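Chapter 7

How Cloth Behaves

Chapter Outline
7.1 Fiber, Yarn, and Fabric
7.2 Weight and Thickness
7.3 Drape and Stiffness
7.4 Creasing and Recovery
7.5 Choosing Cloth for a Use

After reading this chapter, you should be able to:
Explain the difference between a fiber, a yarn, and a fabric
Calculate the weight of a cloth from a small cut sample
Describe how weave, yarn, and finish affect the way a cloth hangs
Carry out a simple crease test and record the result
Read a cloth specification sheet and ask sensible questions about it

Introduction

In April, a small curtain workshop in Derstead took delivery of two rolls of gray cotton. They had been ordered from the same supplier, Grillance, and both were sold under the same name. Both were plain weave. Held up to the window, they looked identical. When the first pair of curtains was hung, one panel fell in even folds and the other stood away from the wall at the hem. The workshop measured both panels again, checked the seams, and found no mistake in the cutting.

The cause was in the cloth. One roll had been finished with a starch mixture that the other roll had not received. The finish added very little weight, and it could not be seen at all, but it made the yarns stick slightly to one another where they crossed. A cloth bends easily when its yarns can slide. When they cannot, the cloth resists bending, and a hem that should hang straight will stand out.

Problems of this kind come up wherever cloth is cut and sewn. A sail, a bandage, a tablecloth, and a coat lining are all made from fibers gathered into yarns and yarns made into sheets, yet a person who tried to exchange one for another would soon be in trouble. The earlier chapters of this book dealt with where fibers come from and how yarns are spun. This chapter is concerned with the finished sheet and what it does when it is hung, folded, dropped, pulled, or left in a heap.

Words for the feel of cloth

People who work with cloth have always described it by touch. They call it crisp, limp, full, harsh, soft, or dead. The general word for all these qualities taken together is hand. Hand is useful, and an experienced buyer can learn a good deal by rubbing a corner of cloth between finger and thumb. It is also hard to write down. Two buyers may agree that a cloth is "firm" and mean different things by it, and the same buyer may judge a cloth differently in a cold room.

For this reason the trade also uses measured properties. Four of them will come up again and again in this chapter.

Weight is the mass of a given area of cloth. In the United States it is often stated in ounces per square yard. In most other countries, and in this book, it is stated in grams per square meter.

Thickness is the distance between the two faces of the cloth under a light, stated pressure. The pressure matters – a fleece measured under a heavy plate can lose half its thickness.

Stiffness is resistance to bending. It is usually measured by sliding a strip of cloth over an edge and noting how far it goes before it droops to a set angle.

Recovery is how well the cloth returns to flat after it has been folded and pressed.

Drape, the way a cloth falls under its own weight, depends on all of these. It is treated separately in Section 7.3.

A case to keep in mind

The Skarken mill supplies lining cloth and a heavier cloth used for work aprons. Some years ago it began keeping a record of every complaint from its customers, with the cloth number and the reason given. Over the first full period of record keeping, the mill shipped 2936 rolls and received 66 complaints. Few of these concerned holes, stains, or broken yarns, which inspectors are trained to find. Most said that the cloth "did not behave" like the last order.

The mill then began to measure stiffness on every batch of lining, along with weight. Cloth number 906 and cloth number 907 turned out to be a good test. They had the same fiber, the same yarn count, and the same weight to within a gram. The only difference on paper was that 907 was woven with slightly more crossing points in each inch. In the stiffness test, 907 was clearly the stiffer of the two, and it was 907 that coat makers had been sending back. We will return to these two cloths in Section 7.3, where you will be asked to work out the effect from the weave diagrams.

Notice that the complaint records came first and the measurement came second. The customers had been right about the cloth, but they had no figure to point to, and the mill had no reason to look for one.

Before you begin

Find three pieces of cloth at home. A dish towel, an old shirt, and a piece of something heavier, such as canvas or denim, will do well. Cut or fold each one to the size of a sheet of paper. Lay each piece over the edge of a table so that half of it hangs down, and write one sentence about how it falls. Then crumple each piece in your fist, hold it for one minute, let it go, and look at it again after five minutes. Keep your notes. The exercises at the end of Section 7.4 use them.

If you are working in a class, pass your samples to another student without your notes and compare what each of you wrote. Students at the Villanueva workshop school, where an early version of this chapter was used, often disagreed about stiffness and agreed about creasing. Try to decide why that might be.

Finished articles are worth looking at too, even when you cannot cut them up. Cloth that has been sewn into a bag is held by its seams and by whatever is stitched to it, and it folds differently from a loose piece of the same material. Figure 7.1 shows soft folds and creases in a dark, matte cloth.

Figure 7.1 A black fabric bag lying on a white tabletop.
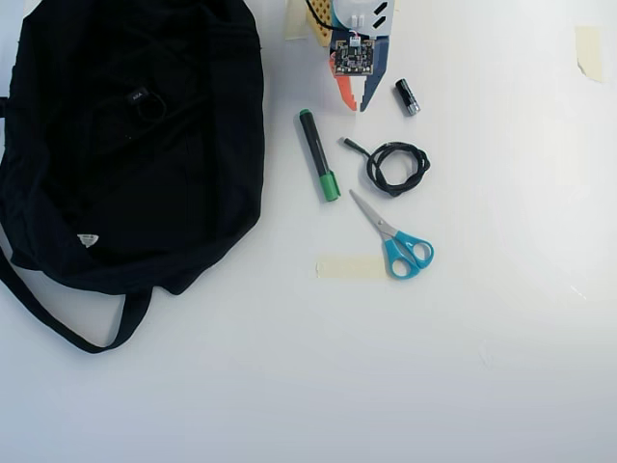 7.1 Fiber, Yarn, and Fabric

A fiber is a long, thin, flexible strand. Cotton fibers are short, usually an inch or so, while silk can be drawn off in lengths of several hundred yards. A yarn is a bundle of fibers held together, in most cases by twist. A fabric is a sheet made from yarns or directly from fibers. Felt is an example of the second kind, and woven cloth of the first.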